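How to write instructions that other people can follow

Some years ago I was given the job of rewriting the assembly sheet for a garden bench. The old sheet had been written by the man who designed the bench, who was a very good designer of benches. Step 4 read, in full, "Fit back." I have been thinking about Step 4 ever since.

This page is for anyone who has been asked to write down how something is done: how to close up the shop, how to set up the hall projector, how to put together a thing that comes in bits. You don't need to be a writer. Being a writer is sometimes a handicap.

What you need

A pen and a pad, or whatever you type on. The thing itself, in the state your reader will meet it in, which means unbuilt, unplugged or still in its bag. One person who has never done the job. An hour or two when your phone is in another room.

1. Do the job once and write nothing

Go through the whole thing at your normal speed. You are looking for the places where you pause, turn something over or mutter. Those are the hard bits. If you start scribbling at once you'll write down what you think you do, and what you think you do is much tidier.

2. Do it again, stopping after every movement

Now write. Each time your hands let go of something, put down what you just did. It will be dull and far too long. My first go at the bench ran to 740 words, and one whole paragraph was about finding the spanner. Leave it long for now.

3. Name the parts and stick to the names

Give every part one name and use it until the end. If it's a bracket in step 2 it can't become a support in step 5 and a "fixing" in step 9, however much your old English teacher disliked repeating words. Your reader doesn't admire the variety. Your reader is on the floor looking for the support.

Choose names a stranger could guess from the look of the thing. "The long rail" is good. "The Cotura rail" is fine if you work at Cotura. Part numbers are useful only if they are stamped on the part, and even then say what it looks like as well. I once spent most of an evening hunting for piece 2052 of a wardrobe, and it was the door.

4. Put the verb at the front

"Turn the knob to the left" beats "The knob should now be turned to the left", and both beat "Left-hand rotation of the knob is required", which I copied from a real sheet that came with a Plirnidik towel warmer. Start with turn, push, lift, wait, check. "Ensure" is a word for people who don't want to say how.

The exception is a condition. If something matters before the reader acts, it goes first: "If the light is red, stop and call the office." Written the other way round, half your readers will have called the office by the comma.

5. One action per step, more or less

Small movements that always go together can share. "Lift the lid and take out the tray" is one step to any sane person. "Lift the lid, take out the tray, drain the tank and order a new filter" is somebody's morning.

If you pass 11 steps, break the list into parts and give each part a heading. People lose their place in a long list, and they lose it worse with a screwdriver in one hand.

6. Say what it looks like when it has gone right

After any step that can be got wrong, add a short line telling the reader how to check. "You'll hear a click." "The two edges should be level." This is the cheapest improvement you can make to any set of instructions and it's nearly always missing.

Be exact. "Firmly" means one thing to me and another to my brother-in-law, who has broken two taps. If there is a stop, say "until it stops". If there's a mark, say "up to the mark".

7. Put warnings before the damage

A warning belongs above the step it is about. The old bench sheet had one at the very bottom of the back page that said not to tighten any bolts until the frame was complete. I'm told the phone calls were memorable.

Don't have too many, either. If everything is in a box with an exclamation mark, your reader will skip the lot, including the one about the mains.

8. Cut

Go back to your long draft and take out anything the reader would do without being told. Take out the history. Take out "simply", "just" and "of course", all of which are read as insults by anyone who is stuck. Take out the welcome. Nobody has ever felt welcomed by a boiler manual.

9. Hand it over and keep quiet

Give the sheet to your person who has never done the job, sit where you can see their hands, and say nothing. This is the hard part. I did the bench with Hamdia Habte, who was new in the Iltalholm office at the time and too polite to refuse. She got stuck at step 3, read it again, looked at me, and I had to study the ceiling. Every bone in your body will want to say "No, the other one." Write it down instead. Wherever they stop, the sheet is wrong, even if you can prove that it's right.

Fix those places and try it on somebody else. You can't reuse the first person, who now knows how to do it and is ruined.

10. Put a date on it

Small, at the bottom. Otherwise there will be three versions in the drawer and the one on top will be the oldest. This page was last gone over in March 2019.

A word on drawings

A drawing saves you a lot of words if it shows one step, from the side your reader is sitting on. Put it next to the step it belongs to. Use the same names on it that you used in the text - see number 3, which I'll keep going on about. 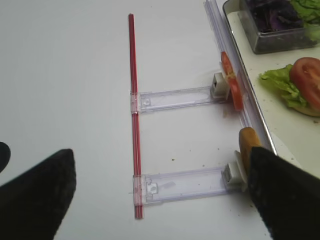
Arrows should mean movement or they should mean "this part", and you have to choose. The Taşdemir shelf leaflet used the same arrow for both, and I pushed on a label for some time. If you need both kinds, make one fat and the other thin, and say which is which on the first page where people will see it.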